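Speaker notes, "Where did the spoons go" - Prinddale library talk, small meeting room, 7 pm

(slides off for first bit, just talk)

Start with the drawer. Ask who has one they can't shut. Wait for hands. Don't fill the silence, you always fill the silence.

Mine: kitchen drawer, rental on Camska Street, would only open two inches. Ladle had turned sideways. Lived with it for a whole winter. Used the same fork every day because it was the one I could reach with two fingers.

So. Talk is about moving to a smaller place. Not tidying. Different thing. Tidying = same stuff, same rooms. Downsizing = the rooms are gone and the stuff doesn't know it yet.

Who I am, quick. Piyumi Abeysekara, did house clearances for 14 years, mostly older couples, mostly with their kids in the room. Then did my own mother's. Harder. Say that and move on.

SLIDE 2 numbers
Mom's house 1,162 square feet. The apartment 629. People hear that and think, ok, half. Get rid of half. Wrong. Hallways, stairs, landing, laundry room, all counted in the first number and nobody keeps much on a stairs. What you lose is closets. Count closets first. (if someone asks: hers went from seven to two)

SLIDE 3 floor plan
Measure the new place before you touch a box. Tape measure, graph paper, pencil. Doors too, which way they swing. Munther Kassab story here - he moved a sideboard three times up to a third floor and back down because the door at the top opened inward. Three times. He still has the sideboard, it's in his brother's garage in Stundness. Pause for laugh if there is one.

Write down:
wall lengths
window sills, height off the floor
where outlets are
inside of the closets, depth esp. A hanger needs two feet

SLIDE 4 order of rooms
Not the attic first!! Everybody wants to do the attic first. Attic is letters, school reports, baby clothes. You will sit on the floor and read till dark. Do the bathroom. Old sunscreen, no feelings. Then linen closet, then coats. Attic last, with somebody next to you who isn't related.

Half a day at a time. Mornings. Decisions after 3 pm are bad decisions, mine are anyway.

SLIDE 5 paper
Tax stuff, deeds, medical: one box, rides in the car with you, not the truck. Mom's went in the truck. Took us till December to find the deed. It was in with the Christmas lights, which is how come December.

Photos - don't sort during the move. Box them, label it PHOTOS, sort next year. (skip this if running long)

SLIDE 6 kitchen
Slowest room in the house. Plan on double whatever you think. Duplicates are the problem, 19 wooden spoons at the Nanayakkara place, and she was using one of them.

Do it like this. Empty a drawer all the way, onto a table, not the counter. Counter's too small and you start stacking. Like with like. Open boxes out while you do it, so things have somewhere to go right off. Then put back only what you used this month. The rest goes in a carton with tape on it and if you havent cut the tape by spring, well. 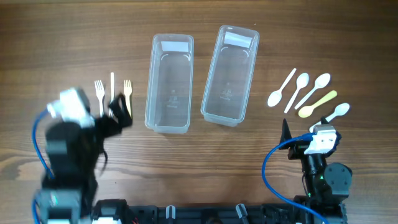
Big pots. Ask when they last cooked for more than four. Don't argue with the answer. If a daughter says she wants the roasting pan, she takes the roasting pan TODAY, not "sometime." Put it in her car yourself.

Good china: use it. Mom eats toast off hers now. Gets a chip, so what.

SLIDE 7 the family part
Slow down here, rushed it last time.

Colored stickers, one color each kid, everybody goes round alone. Two stickers on the same thing, they talk. No stickers, it's leaving. Parent gets the first go, before the kids. People forget that one, it is still her house.

Don't say "you don't need this." She knows. Say "where would it go." Then look at the floor plan together. Let the paper be the bad guy.

And expect a fight over something dumb. Ours was a doorstop. An iron duck. My brother and I didn't talk for a week over teh duck.

SLIDE 8 last day
Kettle, mugs, toilet paper, phone chargers, one lamp, bed sheets. Own bag. Make up the bed before you open anything else.

Questions - repeat each one back, room has no mic. Handout's by the door, measuring list on the front, charity pickup numbers on the back. Room has to be locked by 8:30, chairs stacked against the window side.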